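Review: the Stevari bench rules kit for two-arm sorting cells

Posted by Marcela Oravec in Tools and Workshop

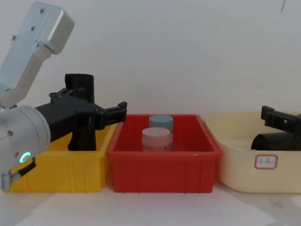 Left gripper over the yellow bin, second gripper in the cream tub, two small lidded containers standing in the red one.

I bought the Stevari kit in January for our small sorting bench at Jurčo. It is a ring binder with rule cards, a pad of check sheets, a set of bin labels and a roll of floor tape. There is no electronics in it. The price was 1,477 crowns with postage, and the label set alone has 200 pieces, so I will not need to order again soon.

The cards are the best part. Each card has one rule, in big letters, and on the back a short text saying who must do it and when. Card 4 says that the two arms must each have a home bin, and the bin in the middle is shared, so only one gripper may enter it at a time. We had this rule before, but only in the head of my colleague Radek Jireš. When he went on holiday, we had two collisions in the same afternoon. Now the card hangs beside the screen and everybody reads the same words.

Card 7 is about the height of the gripper above the floor of the bin. It asks you to test this with an empty bin first and to write the value on the check sheet. I found this slow in the beginning. After some weeks I do it without thinking, and our bins have fewer scratches inside.

I am less happy with the card about stopping. It tells you to press the stop button before you put a hand over the table, and this is correct, but it says nothing about who may start the arms again. Ningsih Tarigan, who works the evening shift, wrote our own line under it with a marker: the person who stopped it starts it. I think the makers should print something like this. Also, please remember that the binder does not replace the risk assessment for your own cell. The first page says so, but in very small letters.

The labels stick well on smooth plastic. On bins with ribs in the front wall they come off at the corners, so on those I put them on the rim. The tape is good, only the yellow is a little pale.

The check sheets have 20 lines each, and this is too many for us. We fill the first half and the rest stays white.

I wrote to Stevari about the missing restart rule and got a polite answer the next morning, with a promise to look at it for the second edition.

Rules: very good. Labels: good on smooth bins. Check sheets: too long. I would buy the kit again for a bench with two arms. For one arm, the cards alone are enough, and they are sold separately.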